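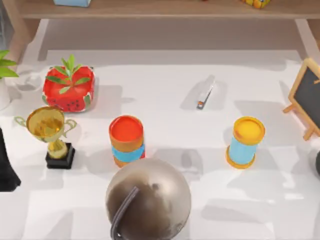 Figure 3a. Simulated tabletop, with the gripper at the red-lidded container.

Home | Papers | Data | Contact

4.2 Telling near twins apart

We were delighted by how far the Molham policy got on paired containers. Both are cylinders of similar size, and blue and orange tones turn up on each, so colour alone is a poor guide. We ran 56 trials in simulation and the policy chose the named container in 44 of them. Of the 12 misses, most came when the gripper hid part of the target (Bowen's occlusion test, Section 5, looks at this more closely!).
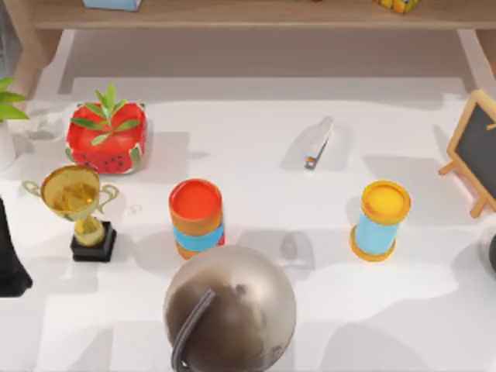 Figure 3b. Same layout; the gripper overlaps the base of the orange container.

Leaving the planter and trophy in place made the task harder, and far more interesting to watch.

This site uses cookies. Accept | Settings

Contact: Elis Maddocks, Emus group | © Emus | Back to top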